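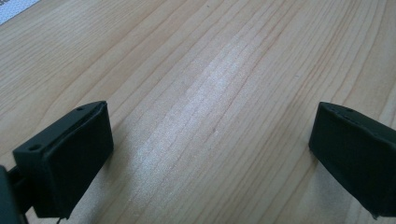
**Anjana Uddin** -- second-line support, Stostside office

**Ticket:** Label printing stops part way through a batch
**Raised by:** Patricio Henríquez, dispatch
**Priority:** normal, raised to high on Thursday

Patricio reports that the Bremano stock program prints the first labels of a batch and then stops. The job stays in the queue as "sending". No error on the PC or on the printer display. Small batches are fine. The one that first failed was the Valdebenito order, 500 labels, which stopped at 40.

### Log

**09:10** Restarted the print spooler and cleared the queue. Sent the batch again. Stopped at 40.

**09:25** Asked Patricio to send 20 labels. All printed. Sent 20 more straight after, also fine. So it looks like the size of the job matters and the total printed doesn't.

**09:50** Swapped the network cable and moved the printer to another port on the switch. No change. Put it back on the old port to keep the port list right.

**10:30** Printed the same batch as a PDF from Bremano. The file has all 500 pages and opens normally, so the program is building the job properly. Printed the PDF from my own laptop and it went through to the end. Different driver version on mine -- noted both in the asset record.

**11:15** Rolled the dispatch PC back to the driver I have. Batch stopped at 40 again. Not the driver, then, or at least not only the driver.

**11:40** Si-woo Maeng pointed out that the dispatch PC prints through the Favex print server and my laptop goes direct. I should have checked that first. Added a direct queue on the dispatch PC and sent the full batch. It finished.

**13:20** Patricio has the direct queue as his default for now. He can carry on with the orders. Dropped priority back to normal.

**14:05** Looked at the Favex settings with Uriel Jara. There is a spool limit per job, set to 2 MB. Uriel thinks it came in with the March update, but the change list doesn't mention it. Each label carries a logo, and it is sent again in full for every label, so the job gets to the limit quickly.

**14:30** Raised the limit on the test queue and sent the batch from the dispatch PC through the server. All printed. Repeated with the original driver and that worked too.

### Still to do

- Uriel to raise the limit on the live queue after dispatch closes
- Move the dispatch PC back to the Favex queue and remove the direct one
- Put the newer driver back on
- Ask Pascual Lagos whether the logo can be stored on the printer and called from there. It would cut the job size a lot, and the labels would start sooner

Please don't close this until Patricio has run a full batch on the live queue. If it stops again, write down the number on the last label before clearing anything.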